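Visit report: the suturing room at Thoroddsen
January 27, 2022

Sandamali Ekanayake met us at the side door at Plollstead and took us straight up to the training rooms on the second floor. The group was small enough to stand round one table. We had asked to see the suturing practice, as most of our members teach hand stitching and wanted to know how the pads behave, and that is where we spent most of the morning.

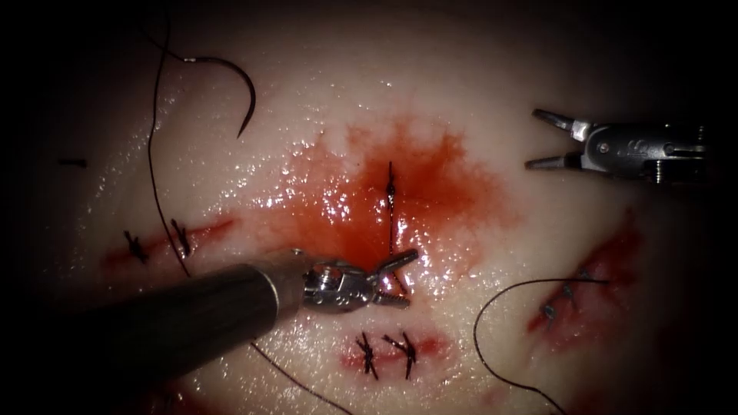
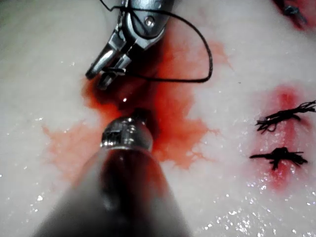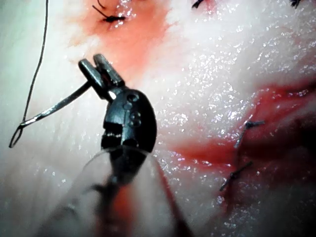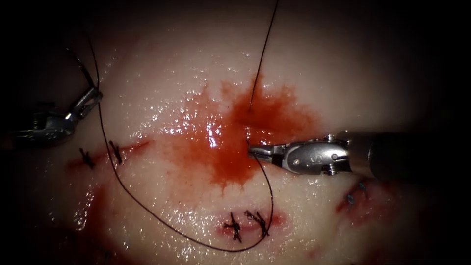 Suturing practice on a training pad, with red fluid on the surface.

The pads are bought in from a supplier called Lastudus and arrive sealed. Sandamali passed a spare one round before the session. It bends a little like cold chicken skin and has more give than the foam blocks we use at the college. A stitch pulled too hard will tear the top layer, and she said beginners do this constantly in their first week. She prefers them to find that out on a pad.

The fluid is mixed in the room. The recipe has changed several times, and the present one is called Pudel, after the person who worked it out. It spreads faster than I would have guessed. Trainees are taught to place the next bite by the line of the cut and to leave the mopping until they have a moment for it. Two of our group thought this was too hard for a first course. I would like to try it with our second years.

We then looked at thread. The room keeps several weights in a labelled drawer, and we were allowed to tie a few knots by hand at a side bench. The fine thread was slippery with gloves on. Most of us made a poor job of the third throw. Sandamali's advice was to keep the loose tail short and to look at the knot before cutting anything, which is what we tell our own students, so there was some satisfaction in hearing it.

Needles are counted in and counted out on a card by the door. A session does not end until the card is signed. The store cupboard next door holds 400 pads when full, and 92 people went through the course last year. Used pads go into a separate bin and are collected on Fridays.

Lunch was sandwiches in the corridor. The talk afterwards covered wound closure in general and ran over, so we missed the library. The slides were hard to read from the back of the room.

A few practical points for anyone going on the next visit, planned for July. Parking is at the rear and the barrier needs a code, so ring ahead. The lift was out of order when we came. Bring a jumper, as the training rooms are kept cool. Photographs are allowed at the table but not in the offices.

I have asked for the price list for the pads and will send it round when it comes.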